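**Handheld demonstration collection** is a way of gathering examples for a robot learning system without using a robot. A person carries a gripper fitted with a camera and performs a task by hand. The recordings are later used to train a policy, the program that chooses a robot's movements from what its camera sees.

## Equipment

The basic tool is a two-finger gripper worked by the operator's own hand. Its finger pads are usually soft and textured, so that objects can be held with little force. The camera rides on the gripper body and looks out past the pads, which stay in view throughout a recording. A robot that later uses the policy carries the same pads and a camera in the same position, and so receives similar pictures.

Many grippers also carry a square marker card printed with a black and white pattern. Software can find the card in video and work out its position and angle. With two grippers in use, the cards help place one tool in relation to the other.
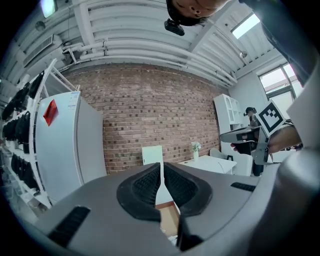 ## Procedure

A session normally begins with calibration. The operator opens and closes the jaws fully, then moves the gripper slowly through the room so that the software can build a map of fixed features such as brickwork, shelves and door edges. Plain white walls make poor reference points, and rooms with mixed surfaces are preferred.

Each demonstration covers one complete attempt at a task, such as lifting a cup onto a shelf. The operator starts recording, carries out the task at a steady pace and stops. Objects are moved to new positions between attempts. At Istholm, a shared collection site, operators record in blocks of 100 demonstrations and change rooms after each block.

Two-handed tasks need a pair of grippers and a common clock. The Vaněk protocol has the operator face both cameras toward a changing code on a screen before the first attempt — the two recordings are lined up from it afterward.

## Processing

Raw recordings are checked before training. Attempts are dropped if the camera position was lost, if the jaws left the working area or if the task was not finished. The Stastancombe set, released on 21 May 2025, began with 3,000 demonstrations and kept 2,000 after checking. It covers 8 household tasks.

## Limitations

A person can reach and turn in ways that a robot arm cannot, and some recorded paths have to be discarded for that reason. The pads also wear with use, which changes how they look on camera. Brodis, a file format used for storing demonstrations, includes a field for pad condition, though many collections leave it blank.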